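Ranger une étagère métallique dans un bureau partagé

Publié le 14 janvier 2022 par Unnur Hedegaard

Une étagère de bureau se remplit vite et se vide rarement. On y pose les mallettes de matériel, les chargeurs, les câbles dont personne ne sait à quel appareil ils appartiennent, et au bout d'un an on rachète un adaptateur qu'on possédait déjà. La méthode qui suit est celle que nous appliquons à l'atelier Nunderero depuis octobre. Elle demande une matinée pour un meuble de taille courante.

Ce qu'il faut

Un mètre ruban, un niveau à bulle, un chiffon microfibre, un maillet en caoutchouc.
Des attaches auto-agrippantes - évitez les colliers en plastique, qu'il faut couper à chaque changement.
Des étiquettes et un feutre fin indélébile.
Un carton pour ce qui part au recyclage, un autre pour ce qui doit être testé.

1. Vider et mesurer

Retirez tout, même ce qui semble à sa place. Posez les mallettes d'un côté, les câbles et les petits appareils de l'autre. Essuyez les tablettes et les montants.

Mesurez ensuite la hauteur libre entre deux tablettes, puis la hauteur et la profondeur de la plus grosse mallette. Prévoyez 4 cm de jeu au-dessus, sinon la main ne passe pas et on finit par tirer la mallette par un coin. Si l'écart est trop faible, déplacez la tablette d'un cran. Sur les modèles sans vis, un coup de maillet par en dessous, à chaque angle, suffit à la libérer.

2. Vérifier l'aplomb

Posez le niveau sur la tablette du milieu, dans les deux sens. Réglez les pieds ou glissez une cale. Si l'étagère est adossée à un mur, fixez-la en haut par deux équerres. Lorsqu'elle sert de séparation entre deux zones de travail, gardez les charges lourdes en bas et demandez au fabricant quelle fixation convient : certains modèles se vissent au sol.

Laissez aussi de quoi passer. Une chaise de bureau à haut dossier prend plus de place qu'on ne le croit quand elle recule, et un appui-tête finit toujours par cogner un montant. Asseyez-vous, reculez à fond, et notez où la chaise s'arrête.

3. Aligner les mallettes

Rangez-les l'une après l'autre dans le sens de la longueur, poignée vers l'allée. Commencez par les plus grandes et terminez par les petites. Des mallettes de même couleur se confondent facilement, d'où l'intérêt d'une étiquette sur la tranche visible, toujours au même endroit. Chez nous, elle porte un numéro et le contenu en deux mots, rien de plus. Le détail est dans un tableur.

Ne les empilez pas. Dès qu'il y en a deux l'une sur l'autre, celle du dessous n'est plus jamais ouverte.
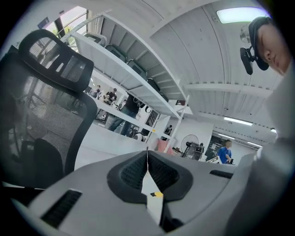
4. Regrouper les câbles et le petit matériel

Les câbles vont sur une tablette plus basse que les mallettes, à hauteur de main. Triez-les d'abord par connecteur, ensuite par longueur. Enroulez chaque câble sans forcer, en boucles de la largeur d'une main, et fermez avec une attache. Un câble noir sur un tas de câbles noirs ne se retrouve pas - mettez une étiquette près de la fiche, côté appareil.

Pour les petits appareils, Mwanahawa Ogola utilise des bacs Lunach ouverts sur le devant. N'importe quel bac peu profond convient. Gardez chaque bloc d'alimentation avec son appareil, attaché s'il le faut.

Tout ce qui n'a pas été identifié part dans le carton à tester. Inscrivez la date dessus. Après deux mois, ce qui s'y trouve encore est donné ou recyclé.

5. Faire l'inventaire

Notez le numéro de chaque mallette, son contenu et la tablette où elle se range. Notre liste compte 19 lignes et tient sur une page, affichée sur le côté du meuble dans une pochette transparente. Quand quelqu'un emprunte une mallette, il inscrit son nom en face du numéro et le raye au retour.

Entretien

Dépoussiérez les tablettes une fois par mois. Revérifiez le niveau après avoir déplacé le meuble ou ajouté du matériel lourd. Pour les câbles, un passage par trimestre suffit : on refait les boucles défaites et on remplace les étiquettes effacées.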